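About Roslow Upholstery

We cover seats, benches and cushions for homes and small waiting rooms.

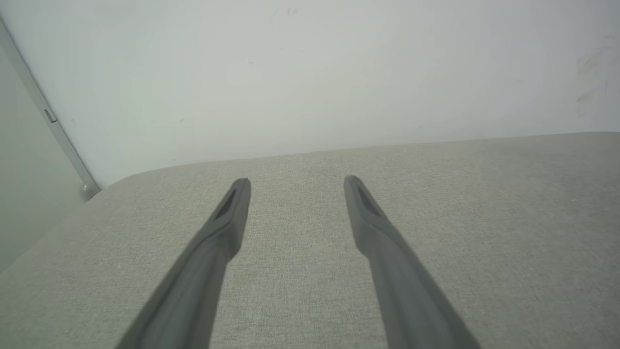
What kind of fabric do you use the most?

Mostly woven fabrics in quiet colours, with a small fleck in the thread. A plain flat colour shows every bit of lint, and a mixed thread is more kind to the owner. We also keep wool and a strong cotton, and we can work with fabric that you bring to us, if it is wide enough for the piece.

How we began

Roslow started in one half of a garage in Stoter, with one sewing machine and a cutting table made from an old door. The first orders were dining chairs, always dining chairs. After some time people asked for window benches, and then a dentist asked for the seats of his whole waiting room. We moved to the present workshop on Eklund Street in September, in heavy rain, and the foam had to travel under plastic sheets. Today we are 8 people, of which three sew and the others cut, fill, fit and drive.

What we do

Our main work is the fixed seat: a bench along a wall, a corner seat in a kitchen, a low seat in a hallway. For this work we come to measure. Walls in older houses are seldom straight, so we measure the back edge in three places and cut the base to follow it. We make loose cushions also, with a zipper at the back so the cover can come off.

We repair old sofas when the frame is good. If the frame is not good, we will tell you before you pay for any fabric.

The fabric shelf

At the moment we have roughly 270 samples on the shelf, and you are welcome to take a few of them home. Please look at them in the morning and again with the lamps on, as grey can turn a little green or a little pink depending on the room. The most borrowed sample is a pale one called Jitaden. It goes out so often that we now keep two pieces of it.

Care of your seat

Vacuum with the soft brush, and follow the direction of the weave. For a spill, press with a dry cloth and do not rub. We put a small card with the cleaning rules under each cushion, together with the order number, so please do not throw it away. If you need a new cover later, this number helps us find your pattern.

Visit us

The workshop is at 3363 Eklund Street, Stoter. The door for customers is on the side, next to the bicycle rack. Please write to us before you come if you want to bring a large piece, and we will clear the floor for it.

Page updated 20/06/2026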